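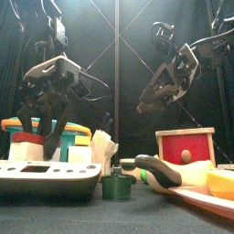

Davska Toy Library
Minutes of the ordinary meeting held on 8 September 2019 in the reading room at Grosance

Present: 32 members and two guests from the Cliredetti kindergarten. Apologies were received from three members by e-mail.

The meeting was opened at ten in the morning. The agenda was accepted with one change: the point about opening hours was moved before the point about money, as several parents had to leave early.

1. Minutes of the last meeting

The minutes were read and accepted. One correction was made on the second page. The word "borrowers" should stand where we had written "families", because a childminder also can be a borrower and she was never meant to be left out.

2. Opening hours

At present the library is open two times in a week. The afternoon opening is full and the children must wait long in the corridor, while in the morning it is quiet. It was proposed to shorten the morning by one hour and to give this hour to the afternoon. Some parents with babies did not like this, as the morning is the only time when they can sit on the carpet in peace. After some discussion it was agreed to make the change as a trial until January and then to speak about it again.

A notice will be hung at the door in both languages. The old notice must be taken down completely, not covered, since the last time people lifted the paper and read the wrong hours.

3. Missing and late toys

On the day of the meeting 59 toys were late. Most of them are puzzles and building sets, which go home before the summer holiday and are forgotten in a cupboard. It was discussed if we should ask for a fine. The majority was against. A reminder by telephone was felt to be more friendly, and it was also remarked that a family who is afraid of the fine will simply not come back, and the toy neither.

It was agreed:
- to call every borrower whose toy is later than six weeks;
- to put a box near the entrance, where toys can be returned without speaking to anybody;
- to stop lending the big train set for longer than one week.

The marble run came back with the middle part broken. The borrower has offered to pay, and this was accepted with thanks.

4. Small parts in the play food sets

The play food is the most borrowed group for children from three years, and also the group which gives the most work when it comes back. Pieces of one kitchen set are found in another, and the lists inside the lids are partly so old that they cannot be read. The proposal was to sort all the sets once, to write new lists, and to give every set its own colour of sticker - one sticker on the box and a small one on each piece.

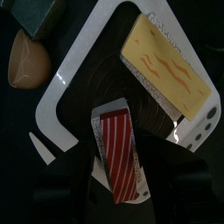

One mother objected that stickers are exactly what a small child will pull off and eat. She would rather have a letter written under each piece with a pen which does not wash off, as they have done it at the kindergarten of her older son. The guests from Cliredetti confirmed that the pen has lasted well with them, except on soft felt pieces, where it becomes a grey spot. The proposal was changed in this sense and accepted. Felt pieces will be counted only.

The sorting will be done on two evenings. Who wishes to help can write the name on the sheet beside the coat hooks. Please bring a shallow box if you have one at home.

5. Money

The yearly grant has been paid. From this sum 200 euros are free for new toys. Wishes were collected: more games for children above eight, a second balance board, and wooden animals which can stand on their own feet. The shop Bach has offered us a lower price if we order everything at once and before the Christmas time. It was agreed to order there, but first to ask if single lost pieces can be bought later.

The fee for a year stays the same.

6. Other matters

The washing of the dolls' clothes was done in the last year always by the same two households. They ask kindly to be relieved. Two other members have taken it over.

The key for the side cupboard is still not found. If it does not appear, the lock will be changed - please look once more in your coat pockets.

A member asked if the library can lend also to grandparents who live in another town. The answer was yes, if the card is in the name of someone living here.

The meeting was closed at a quarter past twelve. The next one will be in January, in the same room, and the invitation will be sent by e-mail.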